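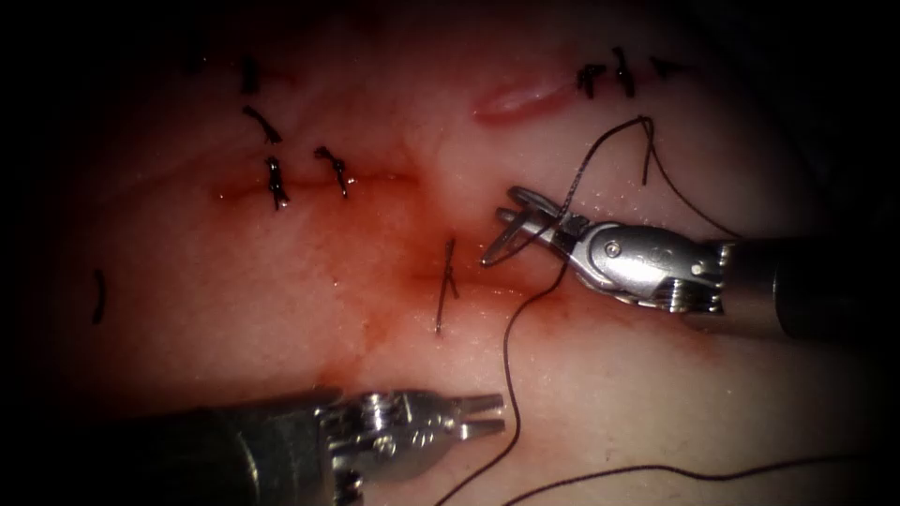

Puspita Teoh would like everyone to stop pulling so hard. The stitch is there to bring the two edges together, she told me before I had even found somewhere to put my coat, and once the edges are touching, the job is done. Pull past that and you're squeezing the tissue.

I had gone along to the suturing evening at Skullwood, the skills room above the old Sowa print shop, expecting to stay for one cup of coffee. I stayed until they switched off the lights! The evenings started up again in February after a long break (the heating, mostly), and the new program is all about closing small cuts with the instruments, one knot at a time. No lectures and no slides, just a practice surface, a lot of black thread and a good deal of muttering.

The sign-up list for this round has 51 names on it, which Ambros Ortner, who keeps the list, thinks is silly for a room that size. He has split everybody into early and late groups, and he'd like me to pass on that if you're in the late group you should please come late. People have been turning up at the start to watch, and then there's nowhere to stand.

Now, I can sew on a button and that's as far as my talents go, so most of what I picked up was new to me. These are interrupted sutures, meaning each stitch gets its own knot and its own cut ends, so if one lets go the others carry on holding. A running stitch is quicker, but Puspita wants people to get the single ones right before they try it.
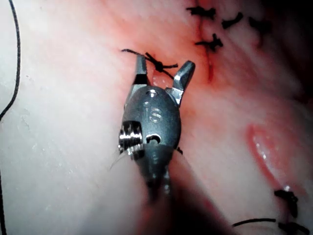
Knots were what I really wanted to ask about, because I had always assumed a knot was a knot. Oh no. Prasetyo Teoh talked me through it for the better part of a coffee break: the first throw has to lie flat, the second has to go the opposite way, and if you get lazy and repeat the same direction you end up with a granny knot that can slip. Then there's the business of the tails, which have to be long enough that the knot won't work loose and short enough to keep out of the way of the next stitch. The pair of short cut ends splaying out from one side of the knot near the open jaws gives you the idea, although the tail on the other side goes off in a thin curve. Prasetyo snips his shorter than Puspita does, and they have clearly been having that argument for years.

Spacing is the other big topic. Jinfeng Cheng, who came over from the Clerkemura group with two friends, told me she used to start at one end and work along, and always finished with a little pucker of extra tissue at the far end. These days she puts her first stitch in the middle and then halves the gaps. I tried this at home on a torn pillowcase and I'm pleased to report it works on cotton too.

And then the needle! I'd pictured something straight, like the ones in my sewing box. A curved one wants to be turned along its own curve, with a roll of the wrist, and if you shove it straight ahead you tear a bigger hole than you needed. Sutrisno Krishnan spends his whole first session on that and nothing else. His beginners drive the needle in, bring it out, let go, pick it up again and repeat. A couple of them looked ready to throw it out the window by the end, but the last few passes were so much smoother than the first ones, even I could tell.
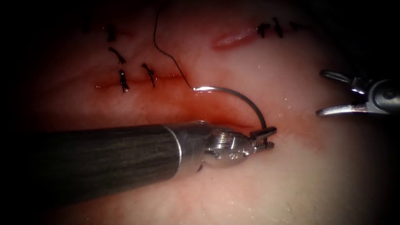

Curved needle and thread beside a partly closed incision at the Skullwood suturing evening.

Blood was the other thing I'd wondered about, I'll admit, being a person who looks away at vaccinations. I was fine. You get so caught up in whether the next stitch will sit level with the last one that the rest sort of drops out of your mind.

Skaltier, the supply store on the corner, is putting in the thread for the rest of the round, so there's no materials charge for now. Ambros says that could change in the next program and he'd rather people heard it early.

Two places have opened up in the early group after cancellations. If you want one, leave your name with Ambros at the door or in the Skullwood mailbox downstairs. You don't need to have held a needle driver before, but do eat something first, as the coffee is strong and the cookies go fast. The session starts at 6:30 p.m. and the side entrance is the one to use.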